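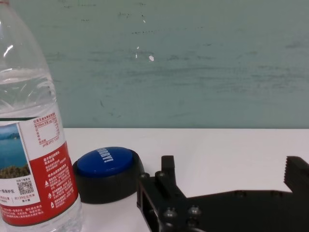

I finally got to sit down with the woman who runs the front desk at the Fitzsimmons, the little hotel by Drisudlow station, and I could have stayed all afternoon! She doesn't want her name on the internet (fair enough), but she was happy to talk.

She started there in January, five years back, on nights. "I told my sister I'd do it for a month," she said, laughing. "I like nights. People are nicer at three in the morning, or else they're asleep."

I asked what guests want most, expecting her to say Wi-Fi. "Pillows," she said. "A second pillow, a flatter pillow, the pillow they had last time. I had a man call down 2 times about feathers."

The part I loved was the lost property. She writes everything up in a big green ledger, and they were on entry 349 when I visited. Chargers, mostly, and single earrings, and one very good trombone! "He came back for it," she told me. "He'd gotten as far as Vorkine before he noticed. How do you not notice a trombone?"

We talked a lot about her regulars too, the ones who come through on the Brako line and ask for the same room every time. She keeps it free when she can. "They don't say thank you exactly, they just look at the key and smile, and that does me fine."

Would she ever go back to days? She thought about that for a good while, straightening the leaflets. "Ask me when my knees give out," she said, and then the phone rang, and it was somebody about a pillow.

Search this site
Type and hit enter

Recent posts
The bakery behind Vorkine market
Riding the Brako line end to end
My very slow garden, part 2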